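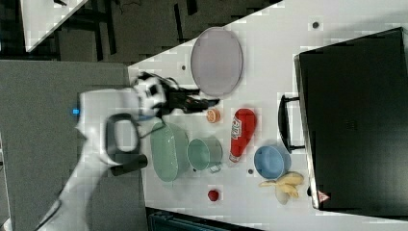 From: Lukian Romaniuk
To: Home Preserving list
Subject: Re: Marmalade that does not set

Dear Waltraud, dear all,

Thank you for your long message. I answer in the middle of it, and I leave out the parts where I have nothing useful to say.

Waltraud Lehner wrote:
> I followed the recipe from the October digest, with Seville oranges
> from the frozen stock. After the second boil I had 14 jars and all
> of them are liquid, like a syrup. Sugar was as in the recipe. I did
> not change anything except that I took out the pips, because my
> husband does not like to find them.

I think the pips are the main part of the problem. The pectin in citrus sits mostly in the pips and in the white part under the skin, and very little of it is in the juice. If you throw the pips away before the first boil, you throw away the thing that makes the set. Your husband does not need to find any of them. Tie them in a piece of muslin, leave the bag in the pot overnight with the cut peel and the water, and boil it together with the peel the next day. When the peel is soft you lift the bag out, let it cool on a plate until you can touch it, and then squeeze it hard back into the pot. What comes out is thick and cloudy and looks a little unpleasant. Please do not rinse it off your hands, it belongs in the pan.

> Can it be that the frozen oranges are the reason? Clyde wrote once
> that he never freezes them.

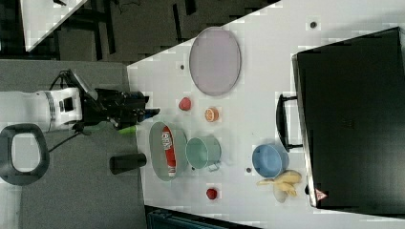

Freezing does take away some of the pectin, this is true, but in my experience the loss is small. I add one extra lemon to each batch of frozen fruit, with its pips also in the bag, and I have not had a runny batch from this. Clyde Whitfield has the luck that his shop gets fresh Sevilles for several weeks. Here they are in the shop for so short a time that I must freeze them or go without.

One more question from my side: did you freeze them whole or cut? I freeze whole, and I cut them when they are still half hard. The knife goes through more cleanly and the juice stays where it should. Cut fruit loses a lot of juice when it thaws, and if this juice was poured away then you also lost acid, and without enough acid the pectin does not work well.

> I tested on a cold saucer and it looked fine to me, a bit of
> wrinkle. Do you use a thermometer?

I use both. My thermometer is an old Stenholm with a clip, and I check it in boiling water at the start of each season, as it reads one degree too low. I wait for 104 to 105 degrees Celsius and only then I start with the saucer. For the saucer test, please take the pan off the heat while you wait. I did not do this in my first year, and the marmalade went on boiling for all this time and became so stiff that we cut it with a knife. A bit of wrinkle is for me not yet enough. The skin should fold when you push it with the finger, and the line you draw through it should stay open.

Also the pan matters. If you made all the jars in one pot, it was probably too full and the water could not leave quickly. I fill mine to one third at the most. Ottilie Pfister has the wide Fuchs pan and her boil is much faster than mine, so do not copy minutes from either of us.

> Is there something to do with the jars I have, or must I pour
> everything away?

Please do not pour it away. Open them, put everything back in the pan with the juice of two lemons, and boil it again, in two portions if your pan is small. The color will be darker and the taste a little more like caramel. If you prefer to add pectin, follow the packet, but I would try the lemon first. Wash and heat the jars again and use new lids.

If you do not want to boil again, the syrup is very good over a plain sponge cake or in yogurt. Ehab Ait Brahim puts his in a glaze for carrots, I believe the recipe is in the list archive under number 1617.

About the sugar, I forgot: the digest says 400 grams for each portion of fruit, and this is correct only for the small portion in the first table. In the second table the fruit is doubled and the sugar line was not changed. It would be good if Ottilie could correct it before the next season. Waltraud, which table did you use?

With kind regards,
Lukian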